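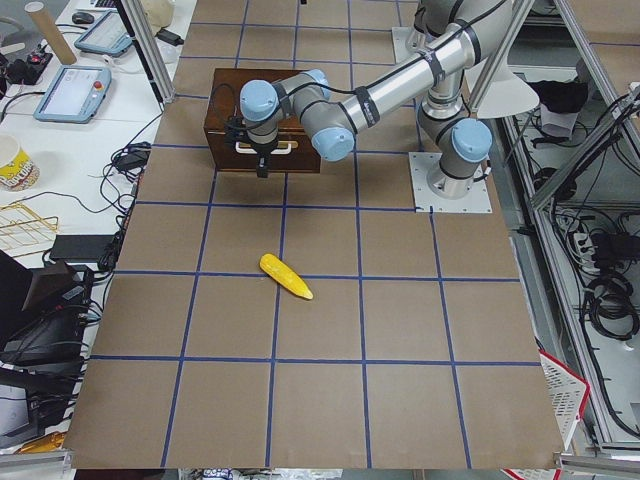 A collection station with a taped grid, one arm in view. A toy corn cob lies in one of the cells, and the gripper is at the wooden box.

Grid collection is a method of gathering examples for robot learning systems in which the work surface is divided into marked cells and objects are placed by cell, following a written schedule. It is used mainly for short tabletop tasks such as picking, placing and opening. The method is cheap, dull and easy to teach, and owes most of its popularity to the first of these.

Background

Early collections of tabletop demonstrations left the placing of objects to the operator, who was asked to "vary it." Operators are poor sources of randomness. Hayley Horrocks, reviewing 2,148 recordings made for the Clotmont project, found that most of them began with the object within easy reach of the operator's right hand. The resulting system was excellent at picking up things within easy reach of the operator's right hand.

Horrocks proposed marking the surface and handing the operator a list. Her first grid was drawn in chalk and lasted until the surface was wiped down for a visit. Tape was adopted the same afternoon and has remained the usual material.

Procedure

A session is divided into episodes, each one attempt at one task. Before an episode the operator reads the next line of the schedule, which gives the object, the cell and the direction in which the object should point. The operator sets the object down, steps back and starts the recording. The arm is then guided through the task, either by hand or from a controller, while its joint positions and the camera images are stored together.

Objects need only lie in the named cell, at any spot inside it. Large cells are preferred for this reason, as they leave room for small differences between one episode and the next. Genji Iwasaki's handbook for the Ukwood laboratory sets a limit of 80 episodes per operator per shift, and notes that the limit has never been tested from above.

Failed attempts are kept and labeled. The practice was once disputed, with one school holding that a learner should see only good work. The other school pointed out how much had already been spent on the bad work, and carried the argument.

Objects

Toy food is common in grid collection. It is light, does not spoil and comes in awkward shapes that can be bought in quantity. Boxes, cups and drawers serve as fixed items, to be opened, closed or filled. Long objects are scheduled at several angles per cell, a two-finger gripper being particular about which way it meets them.

The standard Zarkia schedule covers 300 placements and can be finished by one careful person in March, according to its author, Katsuhiko Ebihara, who did not say which other months he had tried.

Criticism

Hamish Katene has argued that the tape becomes part of the lesson. In his trials at Sakamoto, a system trained on 2,000 episodes over a taped surface did noticeably worse once the tape was taken up, and recovered when it was put back. Supporters of the method replied that the tape could simply be left down. Katene's paper describes this reply as "sincere."

Later schedules change the tape color between sessions, or remove it after the objects have been placed, which roughly doubles the work. Kiyoshi Hamada's variant projects the cells onto the surface from overhead and switches them off before recording begins. It gives cleaner images but requires a dim room, and operators using it have asked for the tape back.

See also

Demonstration learning
Episode labeling
Teleoperation
Work surface marking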